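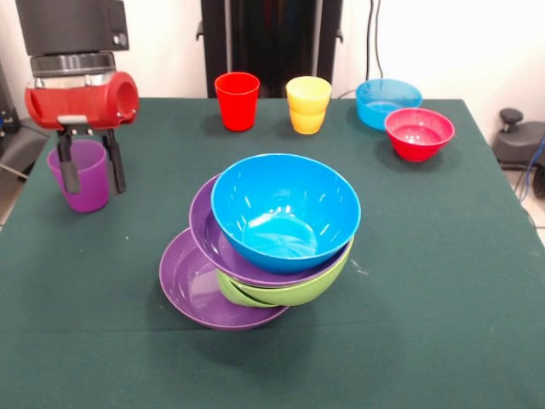
Purple plastic cup on a green table surface.

Onness Color Words

A word list of everyday English color names, with notes on how people use them when they talk about household goods. Version 2.

Maintained by Geetha Kamath and Forough Esfahani
Last updated 23rd October

Summary

Onness is a set of short written answers to one kind of question: what color would you call this item if you were asking someone to fetch it for you? The answers come from paper and online forms filled out by adults in two towns, Skosmont and Derkach. Each answer is stored as it was written, next to a cleaned-up form and a code for the item the person had in mind.

The set is meant for people who work on store catalogs, search boxes, labels or plain-language writing. It can also be used in teaching. It holds text only. There are no color measurements, and you can't use it to find out which shade on a screen matches a given word.

What is in the download

answers.csv — one row per answer
words.csv — one row per color word, with its spelling variants
items.csv — the item codes and what they stand for
notes.txt — remarks made while cleaning, in the order they were written
LICENSE.txt

All files are UTF-8 with commas between fields. Fields with a comma inside are in double quotes. The first line of each CSV file holds the column names.

Columns in answers.csv

answer_id: a running number. Gaps are normal, as withdrawn answers are taken out and their numbers are not used again.

form: "paper" or "online".

town: "S" for Skosmont, "D" for Derkach.

item_code: points to items.csv. Items are broad kinds such as bucket, towel, cup, raincoat or toothbrush.

raw: the answer as written, including misspellings and crossed-out words where these could be read. Crossed-out words are in square brackets.

clean: the same answer in lower case, with spelling fixed and brackets dropped.

head_word: the main color word. For "light greenish blue" this is "blue".

modifiers: everything in front of the head word, separated by semicolons. Empty if there was nothing.

sure: how sure the person said they were, from 1 to 5. Blank if they skipped it. Please don't treat a blank as a 1. Version 1 did this in one of the sample tables, and the table has been removed.

How the answers were collected

Each person got a form with 20 questions. A question named a household item and asked the person to think of one they owned or used often. They wrote down its color in the words they would use out loud. No color chart was given and no list of choices was offered. People could write as much as fit on the line, and the online form allowed up to 90 characters per answer to match the paper one.

The paper forms went out through the town library in Skosmont and a laundromat in Derkach. The online form was linked from the same places on a small printed card. Nobody was paid. People under 18 were asked not to take part.
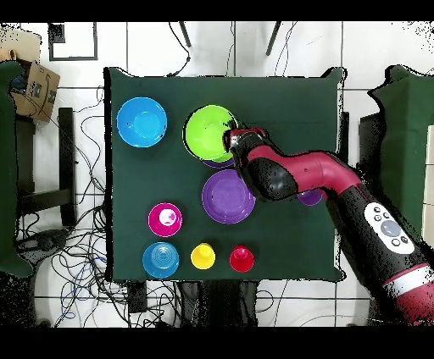 Light blue, lime green, magenta and purple in plastic tableware.

Cleaning

Forough typed in the paper forms. Geetha checked every tenth form against the paper, and if a sheet had more than one typing error the whole batch was typed again. Head words and modifiers were marked by both maintainers working apart. Where they differed, they talked it over and the outcome was written in notes.txt.

Some rules that came out of this:

"Lime" by itself is a head word. "Lime green" has the head word "green" and the modifier "lime". We know this splits answers that many readers would put together, so words.csv has a group column that joins them again.

"Purple", "violet" and "lilac" are kept as separate head words. So are "pink" and "magenta". We did not try to decide whether two people meant the same color.

"Gray" and "grey" are one word in the clean column. The raw column keeps whichever was written.

Words such as "clear", "see-through" and "shiny" are not colors for our purposes. If one stands alone, head_word is blank and the row is kept.

Brand shades from paint cans and nail polish are kept in raw and marked "brand" in clean. There were not many of them, and most came from Derkach.

Things we noticed

People put more modifiers on blue and green than on anything else. "Light", "dark" and "bright" cover most of them. "Pale" turns up mainly on the paper forms.

Purple was often written with no modifier at all, even by people who wrote long answers elsewhere on the form. We don't have an explanation for this and would be glad to hear one.

Answers for towels are the longest. Several people described two sides, or a stripe, or the color the towel used to be. Where the old color was given — "blue, was navy" — the head word is the present color and the old one goes in notes.txt.

Answers for kitchen plastic are short and seem to come easily, going by the sure column. Clothes are the opposite, and the raincoat question was skipped more than any other. 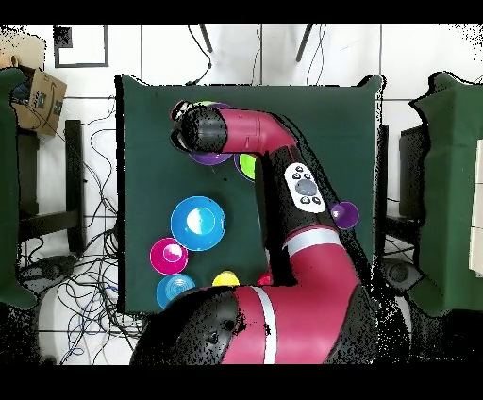

Lime green cup, small purple cup, dark green cloth.

Known problems

The two towns are close together and share a newspaper. Please don't present the set as a picture of American English in general.

We did not ask about color vision. Some answers will have come from people who see certain colors differently, and there is no way to pick them out.

On the first print run of the paper form, question 10 read "dish drainer or rack". On later ones it read "dish rack". The answers share one item code. If this matters to you, leave that item out.

The sure scale was printed with only its two ends labeled. A few people seem to have read it backwards. We left their numbers alone.

A handful of online answers were sent twice when the page was slow. We removed exact repeats sent within 100 seconds of each other and kept the rest.

Privacy

Names were not asked for. Where a person wrote a name or address in an answer, it was replaced with "xxx" in both the raw and clean columns. The paper forms are stored in a locked cabinet and will be shredded when version 3 is out.

Changes since version 1

Added the Derkach online answers.
Added the group column to words.csv.
Fixed item codes for "bucket" and "basket", which were swapped in part of the file.
Removed the sample tables.

License and credit

You may copy, change and share the files for any purpose as long as you credit the source. Please write it as: Kamath and Esfahani, Onness Color Words, version 2. Printing was done by Grekanard, who also gave us the paper.

Corrections are welcome. Send the answer_id and a line on what looks wrong. For spelling questions, please check words.csv first — many of the odd ones are already listed there as variants.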